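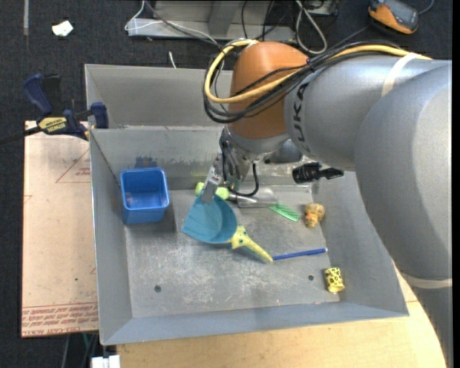
Kevser Toprak wrote to me that she would pay 2000 dollars tomorrow for a machine that picked up the floor of her kids' room, and that she doesn't care if it takes all night. She wanted to know why she can't have one yet. I get some form of this question every few months, so I'll try to answer it properly.

The short version is that picking up is the hard part. Moving an arm from one place to another has been a solved problem for a long time. An industrial arm in a car plant goes to the same spot on every cycle, and the part is waiting there because someone built a fixture to hold it. A kids' room has no fixtures. It has a plush toy under a book, a pen against the baseboard and a plastic thing whose purpose even the kids have forgotten.

Take a toy dustpan scoop. It's wide and thin at one end and has a handle at the other. You or I would grab the handle without thinking. A gripper with metal fingers has to work out which part is the handle, which way it points, and whether something is lying on top of it. If it goes for the wide end, the scoop may tip or slide away. Then the scoop is somewhere new and the whole question has to be asked again.

A pen is bad in a different way. It lies so close to the floor that the fingers have to come down almost to the surface to get hold of it. A little too high and they close on air. A little too low and they hit the floor, and a large arm can push hard enough to break its own fingers. Shiny metal is bad too, because many depth cameras see holes where the reflections are. A spatula blade can look to them like part of the floor.

Soft toys are easier than people expect. They squash, so you can be off by a fair bit and still come up with something. If Kevser's kids owned only plush animals I would be more hopeful.

I used to work at Viltlow, where we had an arm sorting returned goods into totes. On a good day it could do 270 picks in an hour, and visitors were impressed by that. What they didn't see was Arwel Parry standing a few steps away with a long stick, freeing whatever had ended up in a corner. Corners were our worst enemy. The fingers need room on both sides of the object, and a wall takes one side away. We tried sloping walls, and they helped with the round things and did very little for the flat ones.

The shop floor still gets to cheat in ways a home doesn't. You can bolt the arm down, put the work in a bin, light it well and keep people out of reach. If 70 percent of the items go through without help, one person can look after the rest and the boss may be happy with that. At home, 70 percent means you're still picking up the floor, and you also have a robot to walk around.

Josué Macedo and I have argued about this since last December. He thinks learned grasping will close the gap soon and that the last few percent will come from more practice on more objects. I think practice helps a lot with which part to grab and much less with what to do after a bad grab – the toy is now wedged under something, or the finger is holding two things at once. People recover from that all day long. They nudge, drag, tip a thing against a wall and use their other hand.

Then there's the part after the pick. Where does the spotted thing go? Does the pen live in the toy box or on a desk? Kevser knows. The machine would have to be told, and told again after the next birthday.

So my answer to her was no, not at that price, and not for a whole room. If she wants something that works this year, I'd buy a few low open tubs and put them where the mess already collects. I use a blue one in my own hallway. I still have to bend down to fill it.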